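Search Dirwood Search
January | By Noémi Csonka

Sealing a Stone Countertop

Clear the counter and wash it with pH-neutral soap. Let it dry overnight. Put a few drops of water on the stone; if the spot darkens within 4 minutes, the surface needs sealer.
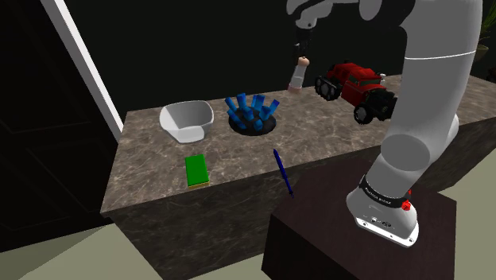 Apply penetrating sealer with a lint-free cloth in sections no wider than 43 inches. Wipe off the excess before it dries, then buff. Veined stone can absorb unevenly. On a brownish gray top with lighter, irregular veins, test both the field and a vein. Where the front is the same marbled material, seal it too, working down from the edge. Apply a second coat after two hours.

We use cookies to improve this site. Accept Decline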